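Bench notebook, toolmarks room
October, started writing at lunch, finished after everybody had gone

Subject: the Phelan break-in, padlock and hasp. Continues from the intake page.

I'm going to write this one up longer than usual, partly for whoever does the verification and partly for myself, as I've gone back and forth on it all week and would like to see my own thinking laid out in order before I type the report and have to squeeze it into the template.

Background, for anyone picking this up cold. The Phelan is the old county records building in Comton, the brick one with the bad roof that they've been meaning to move out of for as long as I've worked here. Somebody got in through the side door overnight, went down to the basement cage, and took a quantity of bound deed books and a brass survey instrument that had been on display upstairs. The charges being talked about are burglary and theft of public property. A man was arrested soon after, and a pair of bolt cutters came out of the trunk of his car under a warrant. The cutters are item 94 on the sheet. The padlock from the basement cage came in two pieces (body and cut shackle), bagged together, which I do wish they wouldn't do, and the hasp came in its own box.

The question I've been asked is whether the cutters in item 94 cut the shackle. That's the whole of it. The request form also has a sentence asking whether I can say when the cut was made, and I've written back very politely to say I can't, same as I said the last time and the time before that.

The padlock first. It's a Buscombe, the heavy kind the county buys by the case, with a hardened shackle. Hardened is good news and bad news. The surface takes beautiful fine striae when it takes them at all, but it also likes to snap before the blades have gone all the way through, so you end up with a nice cut face on each side and a grainy fracture ridge in the middle that tells you nothing. That's what we have. Both ends of the cut show it. I sketched them on the facing page before cleaning anything. My sketches haven't improved but they do show which side the ridge leans to, and that matters for working out how the cutters were held.

Cleaning was acetone and a soft brush and a lot of patience. There was a gray smear on the long side of the shackle that I wanted to keep, in case the paint people want it, so I lifted that first and packaged it as a sub-item. Please don't let that sub-item get separated from the paperwork. I've put a pink flag on the page.

Room was 74 degrees when I came in this morning, warmer than I like for casting, and I asked for the vent to be looked at again. The silicone sets faster in a warm room and you have less time to chase the bubbles out. I did lose the first cast of the short side for exactly that reason, a bubble right over the best area, and I've kept it in the tray marked VOID so there's a record of it. The second one is lovely.
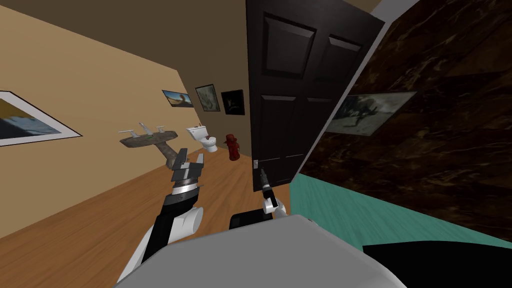 On the test cuts, I went the usual route of lead first and then something harder. Lead is kind to the blades and gives you the whole edge in one go, and I do think it's the right way to begin, whatever they were saying at the regional meeting about skipping straight to the real material. I made cuts along the full length of both blades, marking each piece with which blade and which side before I let go of it (I learned that lesson in my first year and will not be learning it twice). Then I cut copper rod in the same positions. I did not cut a hardened shackle with the evidence cutters until the lead and copper were finished, cast and photographed, as a hard shackle can chip a blade and then you've changed the very thing you were asked to look at.

The cutters themselves are a tired old pair. One blade has a chip near the pivot end, with a rounded bottom to it, and there are smaller dings farther out along the same edge. Somebody has had a go at them with a file at some point, across the bevel, and left coarse scratches running at a slant. I was very pleased to see those. A file in a person's hand doesn't do the same thing twice, and those scratches reproduce in the lead like handwriting. I won't use the word handwriting in the report, I know, I know.

I should put down a caution about subclass here, because the verifier will ask and would be right to. The grinding marks left from manufacture run parallel down the bevel on both blades and could very well carry over from one tool to the next off the same wheel. I've left them out of the comparison altogether. Anything I rely on below comes from the chip, the dings or the file scratches, all of which came along after the cutters left the factory.

Comparison scope, then. Long side of the shackle against the lead cuts from the chipped blade. I started at the pivot end and walked outward, slowly, with the lighting low and from the left. For a good while there was nothing, and I mean the sort of nothing where you start to find patterns in your own eyelashes. I took a break and had the rest of the soup. When I came back I rotated the shackle a hair, to allow for the cutters having been held at a tilt (see the ridge in the sketch), and the file scratches came up along with the edge of the chip, in the right order and with the right spacing, and kept going all the way across until the fracture ridge swallowed them. I sat and looked at it for a bit before touching the camera.

Short side is less generous. There's agreement in one area near the outer skin of the metal and then it goes muddy. It looks to me like the blade skidded before it bit. I'd call the short side consistent but not enough to stand up by itself, and I'd sooner write that plainly than lean on it. The long side doesn't need the help.

Notes on the Skallora software, as we've all been asked to keep track of how it behaves during the trial period. I scanned the casts into it after I'd reached my own opinion and written it down with the time next to it (ten past two, initialed), so nobody can say the machine led me. It scans quickly and the surface maps are handsome. It put the long side pair at the top of its list, which I was glad of. It also put one of my copper cuts from the wrong blade uncomfortably high, and when I looked at why, it was matching on the factory grinding, the very thing I'd set aside. There's a masking tool that lets you paint over areas you don't want considered, and once I'd masked the grinding lines that false friend dropped away. I'd suggest we write masking into the procedure before anyone uses it on casework for real. I'll bring it up at the next bench meeting and I'll try to keep it short.

One more complaint about the software, a small one. It renames the files when it exports them. I've copied the original names into the table at the back of this notebook, with the export names alongside.

The hasp. I nearly forgot the hasp, poor thing. It has a pry mark on the upper leaf, broad and shallow, with a little curl of paint at one end. Cutters didn't do that. A flat bar would, or a big screwdriver used as one, and no such tool has been submitted. I've cast the mark and measured it and I'll report the class characteristics, so that if a bar shows up later there's something to put it against. To see the bottom of the mark properly I made up a small reference block from mild steel and polished it with 2000 grit paper until it was bright, then pressed the flat bars from our own drawer into it one after another. None of ours look like it. That's no surprise, but it did give me a feel for the width and the corner radius, and I've noted both in the table.

A word about the side door at the Phelan, as the detective asked me on the phone and I'd like it recorded that I was asked. I haven't seen the door, only heard it described, and I have no opinion on it. If they want one they'll have to bring me the strike plate, or drive me over there, and I'd be happy to go. I used to look up old farm maps in that building and they had a very good radiator by the window.

Where things are tonight. Padlock, shackle and item 94 are resealed and back in the vault, signed in. Casts are in the second drawer, test cuts in the one beneath, all labeled. The voided cast is in with the good ones, in its own envelope, so please don't throw it out. The smear sub-item is waiting on a transfer form, and that is the one thing I didn't get done today.

For tomorrow: finish the transfer form first thing. Hand the casts and test cuts over for verification, without this page, so it's done blind. Ring the vent people again. Order acetone, we're down to the bottle with the cracked cap. Ask the clerk in Comton whether the county kept any other Buscombe locks from the same case, because I'd dearly like a clean shackle or two for test cuts once the verifier is finished with the blades.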